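Tooling / Datasets / Kamel / README

Kamel: two-arm tray sorting, data card

Kamel is a set of 100 teleoperated episodes plus the loader that reads them. It exists to feed Bilik, our task planner, which has strong opinions and little evidence.

Setup

Both arms share one clock. Fixed and wrist cameras are written as separate streams, and the loader pairs frames by nearest timestamp.
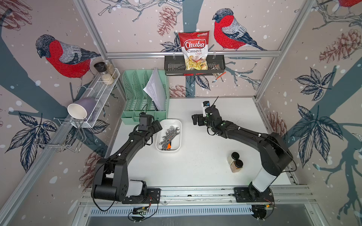

Object labels live in labels.yaml and cover the tabletop only. Bilik's first detector took no notice of that and proposed grasps on anything with an edge, including the bag of cassava chips in the hanging basket and, on a bad Saturday, a bullfinch on the wallpaper. Set workspace_crop to true. It defaults to false for reasons known to Lahcen Bouzid.

Wrist streams

Stored uncropped, fingers and all. Mask them yourself with tools/mask_fingers.py. 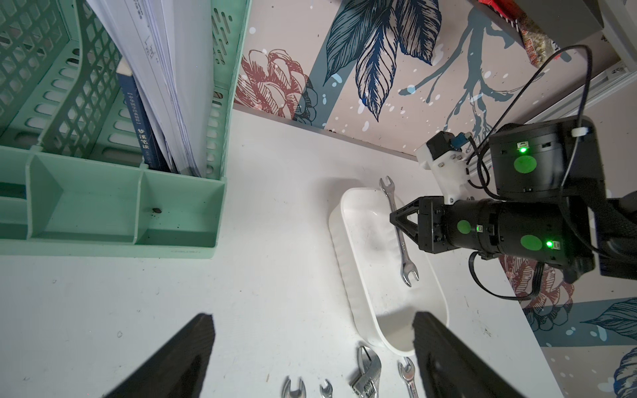
Wrist view: the other arm's gripper closed on a wrench in the oval tray.

Known problems

Eight episodes have a dropped wrist stream. They are listed in bad.txt, and the loader skips them silently unless you pass --loud. 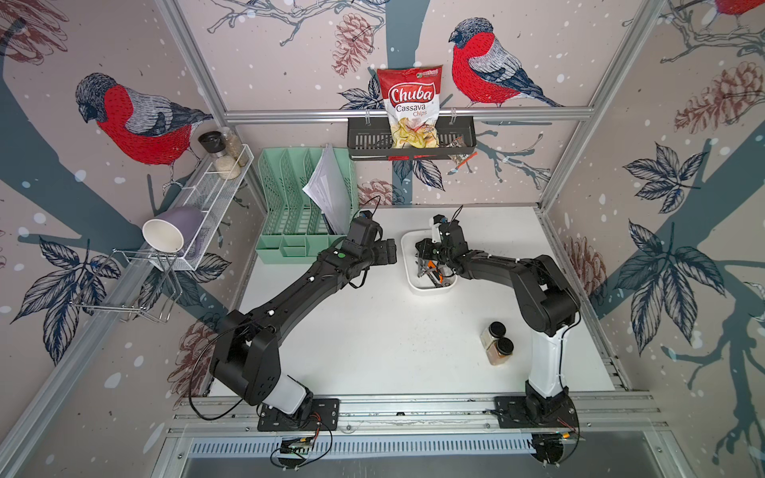 Collision checking treats the tray as a solid box. With a gripper reaching down inside it, as the right one does over the orange-handled tool, the checker reports a permanent crash and Bilik refuses to plan its way out. Naima Amrani has a patch in branch hollow-tray.

Segment tags

Tags are per arm: approach, grasp, move, release, idle. "Idle" includes hovering thoughtfully.
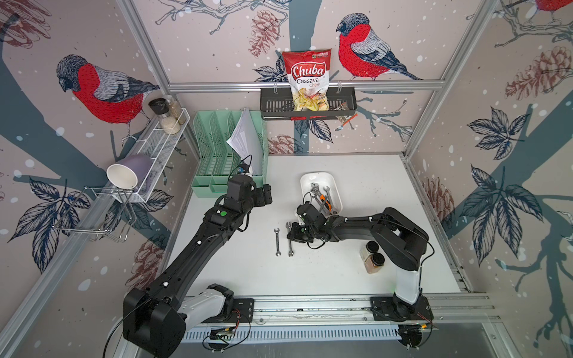
Right gripper low beside the tray, two wrenches out on the table.

Comments

Darcy Hinds: --loud prints the skipped list twice on 11 workers. Is that the loud part?

Aicha Belkadi: Fixed in June. Pull again.

Rhiannon Pumphrey: Can confirm the bullfinch. Confidence was higher than for the wrenches.

Related

Bilik planner: install notes
Pultelel: timestamp pairing
Patham: finger masks for wrist cameras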